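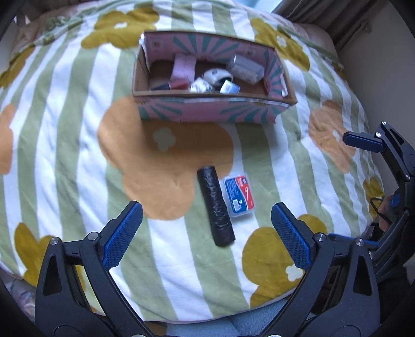 One customer wrote in to ask why small things need a packing order at all, when they all end up in the same box anyway. Fair question. Most of the time they don't, and you can skip to step 4.

Section 6. Packing a small mixed box on a bed

The Terneck sheet promises a full box in one pass. We have our doubts, so allow for two.

1. Set the open box on the bed, low wall toward you. A duvet gives under weight, so press the floor of the box flat first.

2. Put soft items against the back wall. A folded cloth will do the job of the Flemex filler sold for this size (part 257).

3. Lay tubes and small packets near the front, where you can reach them.

4. Keep long rolls out until last. A roll in black plastic is hard to tell from any other, so write on a label what it is.

Note: Small plastic cases go in label up. The old guide said label out - which only helps if the box has windows.

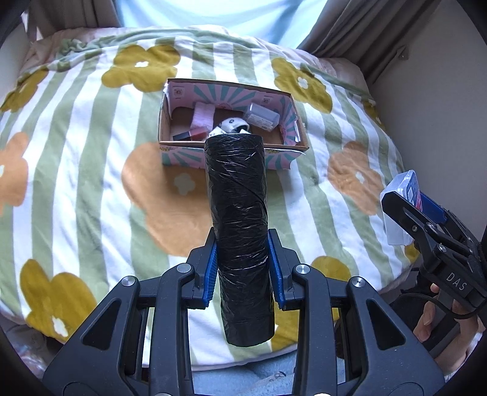 Surely a roll can just stand in the corner, goes the usual objection from readers in Grarstead. It can, until the box is tipped.

5. Hold the roll below its middle and try it upright. If it sticks up past the walls, lay it down.

6. Close the flaps without forcing them.

Caution: Do not lift a packed box by its front flap. Printed cardboard is still cardboard, whatever the De Smet leaflet says about strength.

For sealing, see Section 7.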